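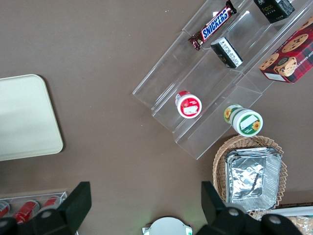
간식 코너 주문 담기 자동화, 근무표가 어떻게 바뀌었는지 공유합니다

급식·매점 운영 게시판 > 현장 이야기
작성자: 트레이담당
10월 27일 금요일

Ninora 사내 매점에서 주문 담는 일을 하고 있습니다. 앱으로 주문이 들어오면 트레이에 과자, 음료, 샌드위치를 담아서 내주는 일입니다. 올해 4월부터 로봇팔 두 개짜리로 이 작업을 시험하고 있고, 저는 그때부터 절반은 매점, 절반은 시험실에서 근무합니다.

지난주에 하루 주문이 103건이었고 그중 76건을 로봇이 담았습니다. 나머지는 사람이 담았습니다. 한 건당 속도는 아직 사람이 빠릅니다. 점심 직후에 몰릴 때는 그냥 우리가 합니다.

바뀐 점을 적어보면, 담는 시간은 줄었는데 진열하는 시간이 늘었습니다. 예전에는 과자를 대충 쌓아놔도 손으로 뒤져서 꺼내면 됐는데 지금은 계단식 진열대에 하나씩 올려놔야 합니다. 바구니에 담는 것도 겹치면 집다가 놓칩니다. 그리고 오후 근무가 네 시간에서 세 시간으로 줄어든 사람이 둘 있습니다. 회사에서는 연말까지 인원은 그대로라고 했습니다.

비슷한 거 도입한 곳 있으면 근무표를 어떻게 짰는지 알려주세요.

답글 1
작성자: 야간조7년
시간이 네 시간에서 세 시간이면 그게 인원 감축이죠. 인원 그대로라는 말은 우리도 들었습니다. Lerer 물류 쪽에 있을 때 피킹 설비 들어오고 첫해에는 아무도 안 나갔는데, 계약 갱신 때 빈자리를 안 채우더라고요. 근무표보다 갱신 조건부터 문서로 받아두세요.

답글 2
작성자: hakim_c
저는 시험하는 쪽 사람입니다. Hakim Chong이라고 하고 다른 회사(Vesau)에서 비슷한 걸 합니다.
진열 시간이 늘었다는 건 저희도 똑같이 겪었습니다. 자리를 고정해 두고 품목을 줄였더니 좀 나아졌습니다. 지금 몇 종류나 올리세요?

답글 3
작성자: 트레이담당
처음에 너무 많이 올려서 지금은 로봇용으로 9종만 씁니다. 캔은 되고, 초코바도 됩니다. 투명 봉지에 든 과자가 제일 안 됩니다. 샌드위치는 생각보다 잘 집는데 힘이 조금만 세면 빵이 눌립니다.

사진 하나 올립니다.
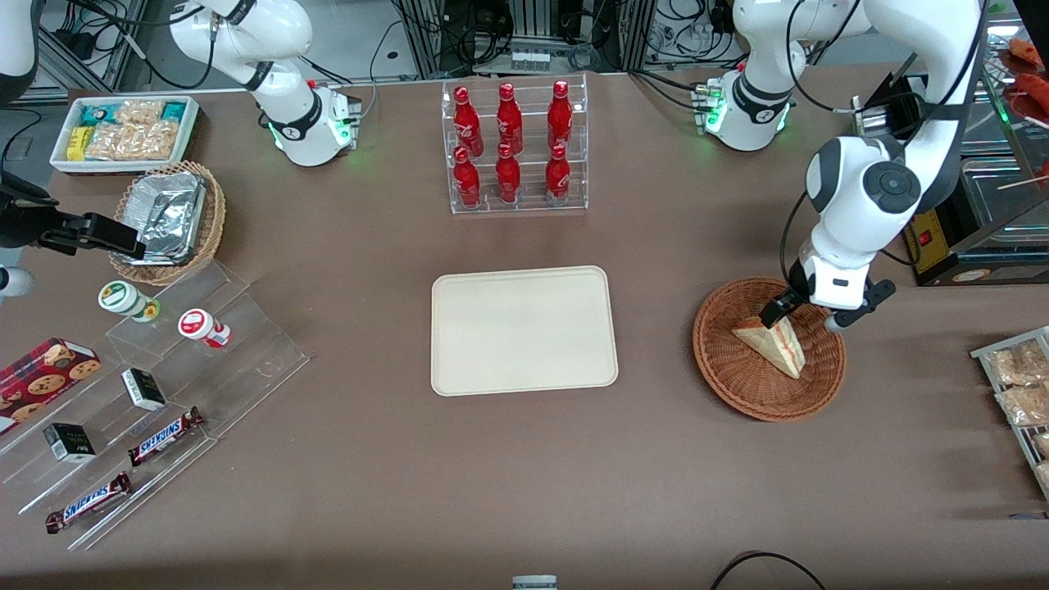
바구니 안에서 샌드위치 집은 상태. 가운데 트레이는 아직 비어 있음.

답글 4
작성자: 분식집아들
눌린 샌드위치는 누가 책임지나요? 손님이 항의하면 결국 카운터에 있는 사람이 듣잖아요.

답글 5
작성자: 트레이담당
네, 저희가 듣습니다. 그래서 시험 시작하고 한 달쯤 지나서 샌드위치는 나가기 전에 사람이 한 번 보기로 했습니다. 이 확인 작업이 업무 목록에 없어서 Recep Sönmez 매니저한테 말해서 넣었습니다. 넣고 나니까 하루에 40분이 잡히더군요.

답글 6
작성자: 야간조7년
그런 게 제일 문제입니다. 줄어든 시간은 바로 계산하면서 늘어난 시간은 말해야 넣어줍니다.

답글 7
작성자: wada_t
의견이 조금 다릅니다. 저는 담는 일만 3년 하다가 손목 때문에 쉬었습니다. 같은 동작을 하루 종일 하는 것보다 진열하고 확인하는 게 몸은 확실히 편합니다. 시간이 줄어든 건 따로 협의할 문제고, 일 내용만 보면 저는 지금이 낫습니다.

답글 8
작성자: 야간조7년
손목 아픈 건 교대로 돌리면 됩니다. 로봇이 있어야 해결되는 일은 아니에요. 저희는 두 시간마다 자리를 바꿨습니다.

답글 9
작성자: wada_t
두 명이 근무하는 매점에서 뭘 돌려요. 한 명은 계산하고 한 명은 담는데 점심에는 둘 다 담습니다. 큰 물류센터하고는 다릅니다.

답글 10
작성자: hakim_c
숫자 하나 보탭니다. 저희는 4월 한 달 동안 444건을 담았고 사람이 중간에 손을 댄 게 다섯 건에 한 건 정도였습니다. 그래서 옆에 사람이 없으면 안 돌립니다. 당분간 무인은 어렵다고 봅니다. 다만 손대는 횟수는 계속 줄고 있으니 야간조7년님 말씀대로 조건은 미리 적어두는 게 맞습니다.

답글 11
작성자: 분식집아들
손댈 때는 멈추고 하나요? 팔 두 개가 같이 움직이면 옆에서 무서울 것 같은데요.

답글 12
작성자: 트레이담당
정지 누르고 팔이 완전히 선 다음에 손을 넣습니다. 처음 2주는 Iñaki Barroso 씨가 옆에서 봐줬고 지금은 교육받은 사람만 들어갑니다. 교육 시간도 근무로 쳐줍니다. 저는 무섭지는 않은데 같이 일하는 분 중에 끝까지 안 들어가겠다는 분이 있어서 그분은 계속 계산대만 봅니다.

답글 13
작성자: 야간조7년
안 들어가겠다고 한 분이 나중에 불이익 없는지도 확인하세요.

답글 14
작성자: 트레이담당
그건 생각 못 했습니다. 다음 면담 때 갱신 조건하고 같이 물어보겠습니다. 샌드위치 확인 40분 넣은 근무표는 정리되면 자료실에 올릴게요.

답글 15
작성자: wada_t
진열대에 품목별 자리 표시는 뭘로 하셨어요? 저희는 테이프로 했는데 닦을 때마다 떨어집니다.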